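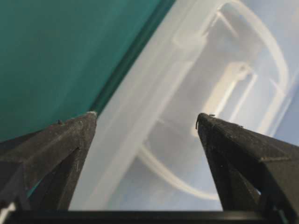

Section 3. Storing the Hedura Repair Kit

1. Unplug all tools before packing.

2. Lay a cloth over the work surface.
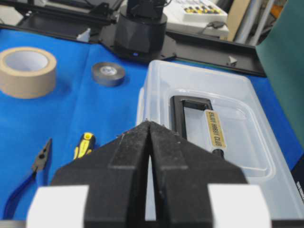
3. Wipe each tool – handles included – with a dry rag.

Caution: Do not pack a warm soldering iron.
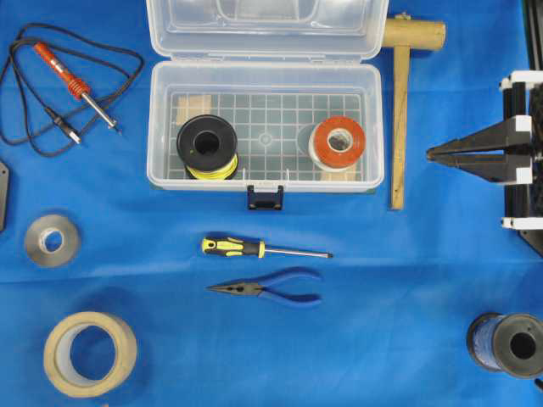 Soldering iron and storage box on the work cloth.

4. Close the case and store it indoors.

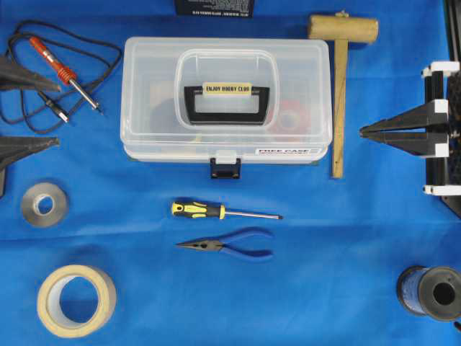
Yufang Fang asks that kits be checked again in August, before they are issued.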